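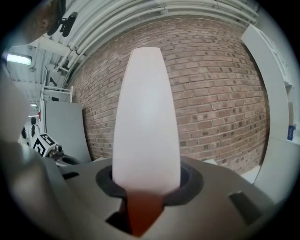 Karholm Ballot Transfer Case, Model 20

Lockable case for moving marked ballots from polling place to count center. Molded shell, hinged lid, two hasps. The slot shutter closes when the case is lifted and stays shut until reset with the supervisor key.

Capacity: over 5,000 folded ballots
Empty weight: 11 lb
Seal points: 6, numbered on the lid
Keys: 2 per case, not interchangeable between cases

Seals are sold separately. Fiswood pull-tight seals fit all points; Karppinen wire seals fit the hasps only -- order the short length. Cases stack 5 high when loaded.

Lalldale pattern lids (sold before 12/15/19) do not fit this model. Orders for spring elections close at the end of February.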